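Irnmont hall reopens, bookings already tight

The old Portela Street hall in Irnmont is open again after six months shut for a new roof, and if you want a night slot before winter you'd better get in quick. Most evenings in March went in the first morning.

Gleice Miranda, who looks after bookings, had 112 requests in her inbox by lunch. "I thought maybe thirty," she said. "Then the dance school rang. Then the other dance school."

Roof is done, gutters done, the kitchen has a proper hot water system at last. Toilets still the old ones. Car park still gravel, still floods at the bottom end near the Flerkden Road gate, so park up top if it's been raining.

Rates are up a bit. Locals pay less than out of towners, same as before, and community groups get two free bookings a year provided they put the chairs back. The bond is now paid up front – no more IOUs on the kitchen fridge. 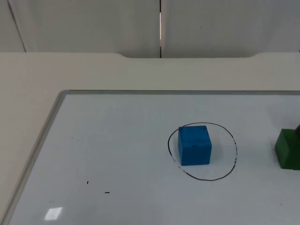
Blue cube on a whiteboard, with a circle drawn round it in black marker.

Small groups who don't need the main floor can ask for one of the side rooms, which go by the hour and are a lot cheaper to heat. The homework club has moved across from the library for the term and the card players are back on their usual afternoon. The Mirnico Choir wants the bigger side room but so does the seed swap, and at time of writing that one hadnt been sorted.

Miranda said people should ring if they can't make the online form work, it drops out on some phones. Office is staffed from 9 am until noon. Leave a message after that and speak slowly please, the machine is ancient. 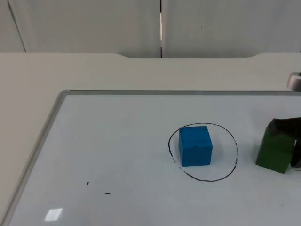 Storage is the other sore point. There are only two lockable cupboards and both are spoken for, one by playgroup and one by the quilters, so everybody else has to take their gear home. Miranda has asked groups to think about what they really need to cart in each time. A big whiteboard laid flat on a table will do a small group for a planning session, and saves dragging an easel up the steps. Anything left behind gets kept a fortnight then goes to the op shop.

Some 2 hours of parking is free on Portela Street itself, after that you're on the meter. Flerkden bus stops out front.

A working bee for the garden beds is next. Bring gloves, and a shovle if you've got one. Morning tea supplied.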